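Todley: a small collection of travel magazine notes

Hello, and thank you for stopping by! Todley is a plain set of notes on the magazines you find in seat pockets, ferry lounges and train cars – who published them, what the main feature was, which towns they sent their writers to, and whether anyone had already filled in the crossword. Benedek Szabó and I started it after a long ferry ride with nothing else to read, and it has grown a good deal since then.
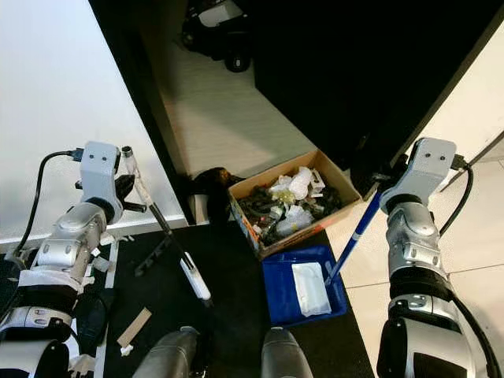 Reading time: 3 minutes

What you get

There are 2,174 entries in one spreadsheet file, notes.csv, with one row for each magazine issue. They come from 28 carriers (airlines, ferries, a few bus lines) and cover 127 destinations, if you count islands separately, and Beathag Dunbar would never forgive me if I didn't. Each row has the carrier, the month of the issue, the language, the cover destination, the title of the main feature, and a free comment written by whoever read it. The comments are my favorite part and I'd urge you to start there, especially the long ones about hotel breakfasts.

How it was put together

Most of the early rows were typed up by Imani Tran from her own shelf at home. Girish Ahuja then went through the place names and settled the spellings, which took him most of February and a great many cups of tea. When an issue had two languages side by side, we made one row and wrote both languages in the same box, separated by a slash. 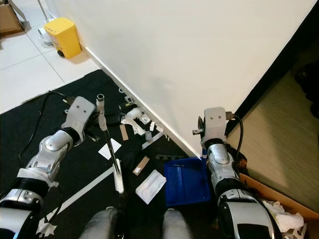
Where the month was missing from the cover we left that box blank, so please don't read a blank as a mistake. The comments are just as people wrote them, apart from fixed typos, and they do wander – one about a harbor walk ends up as a recipe for pickled herring.

Known gaps

Winter issues are thin, and there's almost nothing from South America yet. Ratings run high too, as we all tend to be cheerful on vacation!

Using it

Take it, sort it, plan a trip with it. Please credit Todley if you pass it along, and send corrections to Bence Kiss, who looks after the file and answers most evenings after 7.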